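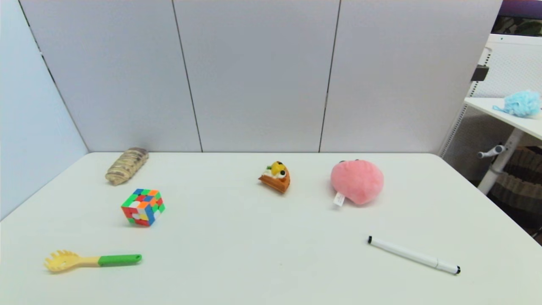 1/ OK so the Vadari season 2 finale. I finished it at 1:30 in the morning and I have a full work day tomorrow and I'm posting anyway. Spoilers all the way down, mute me now if you're behind!

2/ First off, the bridge. They have been promising us that bridge since the second episode and we got what, four minutes of it? Gorgeous four minutes – the lanterns going out one by one, that low drum – but I wanted the whole siege.

3/ The queen's sister lying about the map was great. I had to rewind because I thought I'd misheard her. She says "Drisness has fallen" and she KNOWS it hasn't, she got the letter last week!! I yelled at my TV.

4/ Someone asked if the finale runs long. It's 87 minutes. The first hour flies, then there's a council scene that could have been half as long. So many men in furs saying the same thing.

5/ The smuggler made it out alive and I will be insufferable about this until next year. Everyone on the fan board had him dead by episode six. I have screenshots.

6/ Do we think the kid in the last shot is from Nunari? The coat has the blue stitching, same as the riders in season 1. My sister says I'm reading too much into a coat. She also thought the cook was the spy, so.

7/ Small gripe – the music over the credits. They had that beautiful choir theme all season and ended on a pop song? I kept waiting for the choir to come back in.

8/ Book people, please be nice in the replies. I'm on page 300 of 746 and going slow on purpose. Yes I know the old general is different in there. Don't tell me how different.

9/ Season 3 teaser is supposed to drop in February. If it opens anywhere other than the Bosman harbor with those ships I'm going to be so mad. Anyway, alarm's set for six. Rewatching episode one at lunch.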